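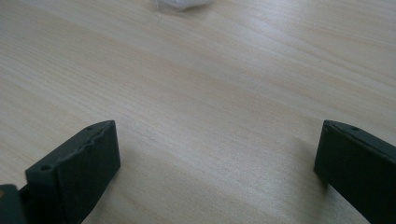

Hi! I'm Haris Halilović, I run the data room at Meltia in Brarnberg, and I'm looking for people with two working hands and a decent amount of patience to come and do housework for me. Paid housework, at a table, over and over, with grippers in your hands instead of your fingers doing the job.

The project is called Macedo. We're teaching a system to handle the small chores that people do without thinking, and the way it learns is by getting lots and lots of examples from people who already know how. That's you. You've put a bag in a trash can more times than you'd care to remember, and you have your own way of doing it (everybody does, I've discovered, and some of those ways are very strange). I want your way on record, and your neighbor's way, and your mother-in-law's too if she's free on a weekday morning.

What you'd be doing

You stand at a table holding a gripper in each hand. Each one has two jaws that open and close when you squeeze. I give you a task, you do it using only the grippers, you reset the table, and you do it again. The movements get recorded along with what the cameras pick up, and each run through the task becomes one example for the system to learn from.

The tasks this season are mostly about trash and bags. Putting a liner into a bin and folding it over the rim. Getting a full bag out without tearing it. Picking a crumpled bit of plastic film off the tabletop and dropping it in. Closing a lid. I know how that sounds on paper, but thin plastic is awful stuff to get hold of when you can't feel it, and the first time you peel a bag open with two grippers you will want to tell somebody about it. I certainly did. My wife was very polite.

After that we move on to folding small towels and sorting things into containers, so if you come back for several sessions you won't be stuck with bags the whole time.

How a session goes

Morning sessions start at 9 and we finish before lunch. Afternoon sessions start after lunch and run about as long. You sign in, put your phone and any rings or bracelets in a locker, and I or one of the others on my team takes you through the grippers. Your first stretch is pure practice and none of it gets kept, so please feel free to drop things. Then we start recording, in short blocks, with a break between blocks where you sit down and drink something. There's coffee, there's tea, and there's a drawer of granola bars that I restock myself, so complaints about the flavors come to me.

During a block I'll be nearby but mostly quiet. I'll call out the next starting position ("bin on the left," "lid closed," that kind of thing) and you get going when you're ready. Take the speed you'd take at home. New people always rush because they think we want a big pile of examples by the end of the morning, and then the runs come out jerky and I can't use half of them. Slow and normal is lovely. If you fumble, keep going and fix it the way you would in your own kitchen! Recoveries are some of the best material we get. A system that has only seen perfect runs has no idea what to do when the bag slips off the rim.

The only runs I throw out on the spot are the ones where somebody puts a gripper down and finishes the job with a bare hand. Everyone does it at least once. We laugh, we reset, we go again.

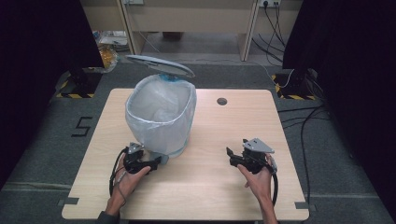 Do I need any experience with robots or computers to apply?
None at all. You'll be shown how to hold and work the grippers before anything is recorded, and you won't be asked to touch the computers.

Since I get plenty of other questions by email, let me run through the rest in one go.

You'll be on your feet for most of a block. If you need to sit, tell me when you write and I'll book you at the lower table, where we do the seated recordings. The grippers aren't heavy to begin with, but your wrists and forearms will notice them by the end, especially if you're not used to holding your elbows out. Anybody with a sore wrist, a healing shoulder or carpal tunnel should wait and join us another time. I'd hate to make it worse, and we'll be recruiting again.

Each gripper has a cable that runs off your hand and back along your arm. You forget about it pretty fast, but it can catch on loose cuffs and floppy sleeves, so come in something fitted or something you can push up. Flat shoes, please. There are cables along the floor in places too, and we tape off the equipment stands with striped tape so you know where to keep your feet.

Left-handed people, please, please apply! I have far too many examples from right-handers who hold the bin still with the left and do everything clever with the right. I'd also love more people over sixty and more people who are short, tall, or otherwise a different shape from the students who usually answer these ads. The way you reach across a table depends a lot on how long your arms are, and the system should see all of it.

What we record, and what we don't

The cameras look at the table and your hands. Your face is not what we're after, and if it ends up in a recording by accident (people do lean in) it gets blurred before the file goes any further. Talking is fine during a run but the sound isn't kept. You'll get a consent form by email ahead of time. Read it at home with your feet up and bring me your questions, and if you decide afterward that you want your recordings removed, write to me within the time given on the form and I'll have them taken out. You still get paid for the session.

About the money

It's $78 for a session, paid by bank transfer at the end of the same week. Practice time counts as part of the session, breaks count, and so does the time when something on our end stops working and we're all standing there waiting for it to come back to life. That last one happens more than I'd like. People who complete the full set of sessions for one task family get an extra $100 on top. You don't have to sign up for the full set. One session is perfectly welcome, and if you hated it you can say so and go home with your pay.

Bus fare to and from the site is covered if you keep the tickets.

Who can apply

You need to be eighteen or over, live close enough to Brarnberg that getting here doesn't ruin your day, and be comfortable following spoken instructions in English. You need reasonable grip in both hands. Glasses are fine, hearing aids are fine, nail polish is fine, long nails are a bit of a nuisance with the triggers but we've managed. If you have a latex allergy or anything like that, mention it.

I can't take people who work for Meltia or live with someone who does. Sorry, cousins.

Where we are

The data room is at 621 Ovutton Street, ground floor, entrance on the parking lot side. The street door has our name on it and is always locked, which confuses everyone, so walk past it and go around. Ring the lower bell. There's step-free access from the lot, and the bus stops at the corner. The room itself has gray carpet and black curtains and can feel a little like being backstage at a school play. It gets warm in there, so layers are a good idea.

When

Sessions run on weekdays until the middle of December, and then we stop for the holidays. Mornings fill up first. If you can only do late afternoons, tell me anyway, because I'm trying to put together a later group and I need enough names to make it worth keeping the lights on.

How to apply

Send a short email to the recruiting address on the Meltia contact page and put "Macedo" in the subject line so it lands with me and not with sales. I don't need a resume. Tell me:

your first name and how you'd like to be called
which hand you write with
your rough height
which days and times suit you
anything about your hands, arms, back or eyes that I should plan around
whether you'd like one session or the full set

And, if you feel like it, tell me how you put a new bag in your kitchen trash. Do you shake it open first? Blow into it? Tie a knot in the corner so it stays up? It has no effect on whether you get picked. I'm just nosy, and some of the answers have ended up as new tasks.

I answer everybody, usually within a couple of days, though it may be slower right after this goes up. If you get a spot, you'll hear from me with a date, the consent form and a little map showing the correct door. If a date stops working for you, just write back and I'll move you. A message the evening before is plenty.

Posted October 20, 2024. Feel free to print this and stick it up at your gym, your library or your laundry room.

Haris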